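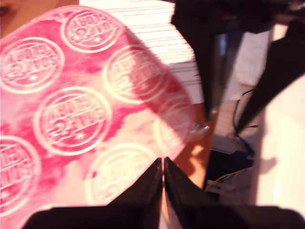

Soap & Glory wrapper, printing seen from the back

Pladgate Growers Board > Orchard & Soft Fruit > Robot pruners, anyone?

malip, 2022-01-07
The Vimon rep wants 300 a day to bring a robot pruner round my blackcurrants. Two-day minimum. Has anybody let one loose on old bushes?

trodo_hill
Had one in November. Lovely tidy cuts, mostly on the wood I wanted to keep. It did 30 bushes before dark and I spent the next morning apologizing to them.

E. Chávez
That's operator error. Ours was fine once we'd tagged the three-year-old wood.

trodo_hill
If I'm walking the row tagging wood, Eliécer, I've got a hand free for the loppers.

E. Chávez
You have 2 acres. Try it with bad knees and a proper acreage.

malip
What variety were yours? Mine are a tangle, last pruned by my uncle in a temper.

E. Chávez
Londoño, on wires. Wouldn't try it on a tangle.

malip
So it's good on bushes that are already pruned.

trodo_hill
Now you're ready to talk to the rep. Ask who pays for the diesel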